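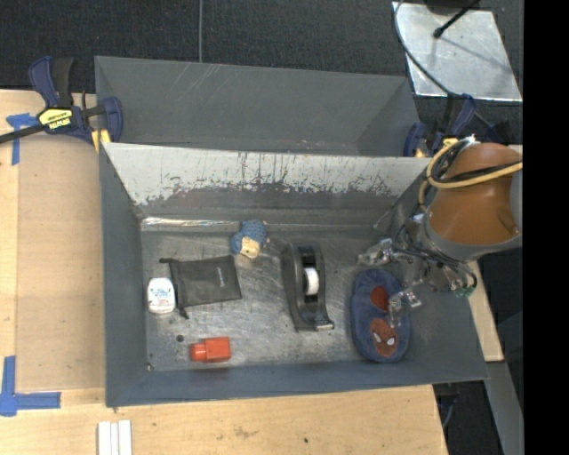

Datasets / Aquarium & Reef

Gamik Reef Water Log, version 2

Gamik is a table of home test results from saltwater tanks. Each row is one test session on one tank. The readings come from the logbook feature in Nishad, a tank tracking app, and were exported with the owners' consent. Garkport cleans the export and publishes it.

Contents

The release covers 635 tanks. Rows are split into CSV files of 1000 each, with the last file shorter. Every file has the same 33 columns, and units.txt lists the unit for each one. A blank cell means the owner did not enter a value. It does not mean zero.

The columns people ask for most:

tank_id - random ID, stable across files
volume_l - display volume in liters, as entered by the owner, sump not included
alk_dkh - alkalinity
ca_ppm and mg_ppm - calcium and magnesium
no3_ppm and po4_ppm - nitrate and phosphate
salinity_sg - specific gravity, converted where the owner logged ppt
kit - test kit type (titration, color card, digital checker, unknown)
salt_changed - yes or no, whether the owner switched salt mix since the last session

Cleaning

Readings typed in the wrong unit were the main problem. Alkalinity logged in meq/L was converted to dKH when the owner's settings said so. Where the settings were missing, we left the value alone and set alk_flag to 1. Duplicate sessions were merged only if every reading matched.

Owner notes were removed completely. They had too many names and street addresses in them from people selling frags.

Tanks logged with fish only are included and marked fo in the type column. Freshwater tanks were dropped. A few brackish tanks may have slipped through because their owners picked "saltwater" at signup.

Known limits

Home kits vary a lot. Color card nitrate readings bunch up at the printed steps on the card, and you will see this in any histogram. Do not average them with digital readings without checking the kit column first.

Owners tend to test more often when something is wrong with the tank, so the rows are not a fair sample of normal days. Small tanks are also underrepresented compared with what the shops in Nakport tell us they sell.

There are no livestock losses in this table. We get asked for them, but the app does not record them in a usable way.

Changes from the first version

salinity_ppt is gone, use salinity_sg. The kit column is new. Tank IDs were reshuffled, so do not try to join against the old files - they will match the wrong tanks.

Use and license

Free for research, teaching and hobby projects. Please credit "Gamik Reef Water Log, Garkport" and give the version number. Do not use the table to set doses for a real tank.

Corrections go in the issue tracker. Include the file name and row number. We go through new reports on Monday.

Related datasets
Nakport Tap Water Hardness
Gamik Salt Mix Batch Tests
Nishad Lighting Schedules
Reef Heater Power Use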